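Stallmont Cell Rules Kit - review after one build and a lot of tape

4 out of 5

Bought this for our two-arm bench. Binder, laminated cards, check sheets, a login for the templates. No hardware in the box except a tape gauge and a pad of tags. If you want someone to do your risk assessment for you, keep looking - this is a rules-of-the-road kit for small shops with a robot on a bench and three different people's ideas about how to set it up.

Quick background. We handle round white plastic parts, two arms passing and holding together. Before the kit every shift had its own habits. Zinhle Pretorius kept hers in a notebook, Eilif Midtbø kept his in his head. Had looked at the Clorkton set as well, cheaper, but it reads like it was written for a car plant. Fences, light curtains, 50 pages before you get to a gripper.

What's in it

24 cards in four groups: work surface, marked zones, two-arm handling, end of shift. Each card is one rule, one reason, one check. The binder has the long version. 41 check sheets to copy, of which we use maybe six. The rest are for conveyors and welding, fine if you have those.

Two-arm handling

Best section by a mile. The rules we kept word for word:

Both grippers on the part before either arm lifts. One arm is named lead on the sheet, the other follows. No swapping mid-job.

Handover happens over the middle of the table, never over a marked zone. Sounds fussy. Do it anyway.

Cable slack gets checked with the arms at full reach AND folded in. We only ever did the first. Card 9 caught that for us the first morning.

Nobody leans in to "help" a part that's sitting crooked. Stop, release, reset, start over. This one has its own red card and should.

Speed stays at the low setting for any new part until the sheet has two signatures. We argued about this. Zinhle won, two signatures it is.
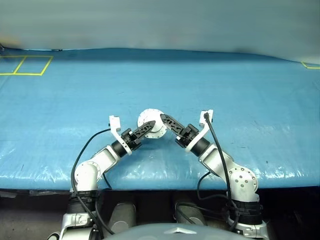 Marked zones

Yellow tape, one width, one color, and each rectangle gets a line on the zone sheet saying what goes in it. That's the whole system. Before this we had tape from four different projects on the same bench and you had to ask.

The gauge is a plastic strip for getting corners square and gaps even. Works ok. Mine's already got a nick in it.

Rule I'd have missed: retape when you change the layout, don't add to it. Old lines come up the same day. And if a zone is empty the part goes in the zone, not next to it - sounds obvious, go look at your own bench.

Also there's a bit on closing the fingers. Grippers stay open on approach, checked from the wrist camera before the close command, nothing in the gap that isn't the part. Eilif printed that card big and stuck it by the monitor.

Surfaces

Weakest part of the kit, and where the star went. It gives you a clean / mark / replace scale with three sample photos so dark you can't tell them apart. Ours is blue and it shows everything, so where does "marked" end and "replace" start? The binder says use judgement. I paid for the binder so I could stop using judgement.

What it does say is good. Log the wear, don't just wipe it. Scuffs that bunch up in one spot are worth a look at finger height and approach path before you blame the surface. Wrinkles flattened before start. Anything rubbed pale gets a line on the sheet, with the date it was first noticed.
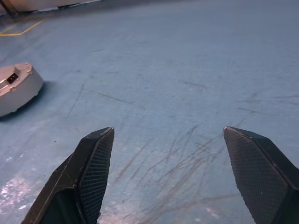 Wrist view, fingers open. Brown streaks between the tips and that pale patch lower left - "marked" or "replace"? You tell me.

I ended up writing our own scale on the back of the card. Clean, watch, swap. If Stallmont does a second edition they can have it for free.

Other gripes

Ring binder rings don't line up, pages catch. The template login took two tries and a support ticket (no. 3139, answered next day, polite, fine). Files come as spreadsheets only. The index lists "griper faults" under G and "end effector faults" under E and they're diffrent pages with different advice. Go with the E one.

Also no card at all for what to do when somebody from outside wants a demo. We got one from Vasiliauskas, who did our install, and just slid it in the back.

Who it's for

Small crew, one or two benches, arms that work together. Labs too I'd think. Big plants will have their own rules already. Not a replacement for the actual safety standards and it says so on page one, in bold, good.

Ordered thru Oltstead, came well packed. They say replacement cards go on sale seperately in August. Will be getting a second set of the handling ones, the red card's already coming unlaminated at one corner.

Reviewed July 26, 2023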